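Maureen Pearce has been mending quilts for 43 years, and she still won't start one before her second cup of coffee. "You need steady hands and you need to be in a forgiving mood," she tells me, moving a stack of flannel off the good chair so I can sit. "Some of the things people have done to these poor quilts, you would not believe."

She learned from an aunt in Trivcombe, who took in work from the farms nearby and paid her young helper in peach preserves. Maureen was hopeless at first (her word) and sewed her own skirt to a bedspread more than once. But she loved the quiet of it, and she loved guessing at the lives behind the patches, the work shirts and the Sunday dresses and the curtains from somebody's first kitchen. 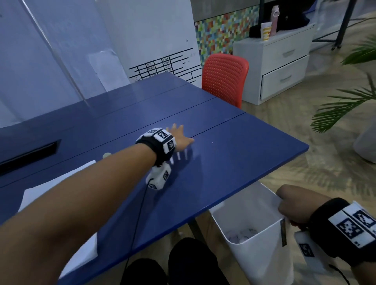 People send her quilts from all over now, usually with a long letter tucked inside the box. She keeps every letter. One family in Vestow mailed her a star quilt with 1,919 pieces in it, along with a note from the grandmother who had counted them all one winter when she was laid up with a broken ankle. "I took her word for it," Maureen says, laughing. "I wasn't about to check!"

What she wishes people knew is that a quilt wants to be used. She gets a little heated on the subject. "They fold it up in a closet for 20 years, always on the same creases, and then they wonder why it splits. Put it on the bed! Let the dog on it, within reason."

She has slowed down some, and takes Friday off to see her sister in Rekach. There's a wedding quilt waiting that has to go home in February, and she wants to find the right faded blue for one corner before I leave. We go through three drawers together and don't find it.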